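Against the Vacuum Bag

Every August the same advice circulates about storing winter coats: put them in a bag, attach the hose, pull the air out, slide the flat result under the bed. I think the advice is wrong for quilted jackets, and the saving in space is smaller than people assume.

A puffer jacket is a set of tubes. Each horizontal channel is stitched closed along its length, and the fill inside keeps the two layers of fabric apart. The insulation is the air held between them. A storage method that removes the air for seven months is working against the one property the garment was bought for. Fill does recover after short compression. I am less confident about what happens over repeated seasons, and the labels on the bags are silent on the matter.

The alternative is folding, and folding starts with a large flat surface. A table is usually too short for the sleeves. A bed is wide enough, at a convenient height if you kneel slightly, and the sheet holds the shell in place better than a varnished top does.

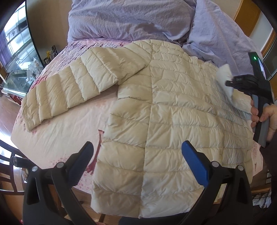 Cream quilted jacket laid out on a bed, one sleeve extended.

The sequence I use is the one Lama Hattar set out in a short piece for the Lallow housekeeping newsletter. Close the zipper. Lay the jacket face down. Straighten the sleeves, then bring each one across the back so that the cuff points to the opposite hip. Fold the sides in to the width of the shelf, and roll from the hem toward the collar. Rolling from the hem lets air leave through the neck gradually. Rolling from the collar traps it at the bottom, and the last third has to be forced.
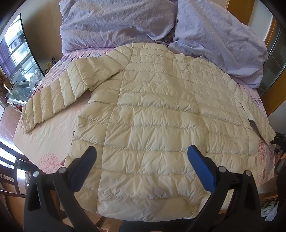 Hattar recommends folding the sides before the sleeves. I disagree. With the sleeves still loose, the side fold lands on an uneven layer and drifts out of square by the time the roll is finished. The difference is minor on a thin liner and obvious on anything with deep channels.

The objection I hear most often concerns volume. My own shelf is 23 inches deep, and it takes the household's winter jackets rolled, in cotton sacks, with room left over for scarves. Vacuum bags would free perhaps half of it. I have nothing to put there.

Cleaning should come first in either case. Pale shells show marks at the hem and cuffs, and a mark left through the summer is harder to remove in the fall. Wash, dry completely – longer than seems necessary – and leave the jacket out overnight before folding. The sack should be loose enough to close without pushing.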